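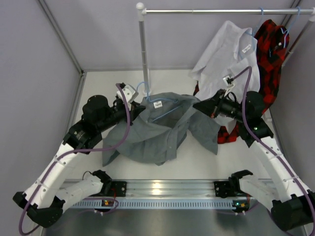 Hanging button-up shirts so they keep their shape

A shirt that goes on the hanger crooked comes off the hanger crooked. Most of the creases people iron out in the morning were put there by the closet. The steps below work for work shirts, flannels and anything else with a collar and a button front.

Start with the hanger. Thin plastic ones are fine for cotton shirts as long as the ends reach close to the shoulder seams without poking past them. If the ends stick out into the sleeve, you get a bump in the fabric that takes steam to remove. Heavy flannel does better on something wider.

Undo the top two buttons before you put the hanger in. Pushing a hanger through a closed collar stretches the neckline. If you feed it up from the hem, the hook comes out through the neck and the collar isn't pulled at all. Going in from the top is quicker, but tip the hanger sideways and put one arm in at a time.

Hold the shirt by the collar while you settle the shoulders. The collar is the stiffest part and it can take the weight. Holding by the sleeve or the front edge pulls the shirt off center.

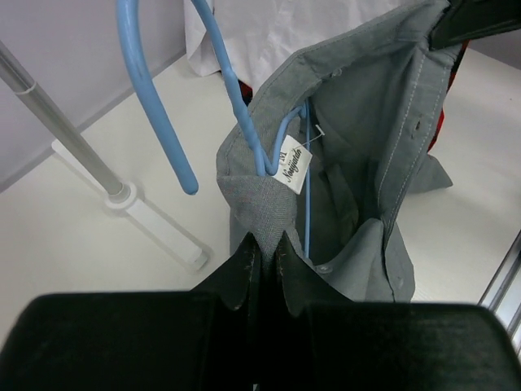
Gus Hutchins wrote in to say he does it the other way around: hanger on the rod first, then the shirt over it. He has a bad shoulder and finds it easier to have both hands on the fabric. He leaves the shirt fully unbuttoned and does up the top one at the end.

Either order is fine. If you use his, check that the hanger doesn't swing while you work, or one side will end up lower than the other.

Once the shirt is on, fasten the top button and one in the middle. Run a finger under the collar to fold it down evenly, then tug each front edge straight down. Smooth the placket flat with your palm. Sleeves should hang free at the sides and not get tucked behind the body.

Leave some air between shirts. Two fingers of space on the rod is enough. Packed tighter than that, the sleeves press creases into whatever is next to them. Long shirts also need clearance at the bottom, so raise the rod if the hems touch a shelf or tabletop.

New shirts: snip the plastic tag fastener with small scissors. Pulling it can leave a hole, especially in a loose weave. 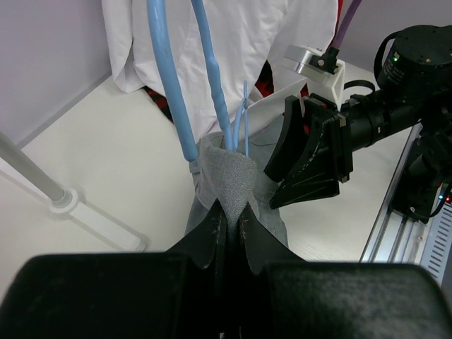
Gray shirt, light woven cloth. Small folds near a pinch point can be smoothed by hand.

For deeper creases, mist the area lightly with water, pull the cloth straight and let it hang until dry. Do this before the shirt goes back in the closet.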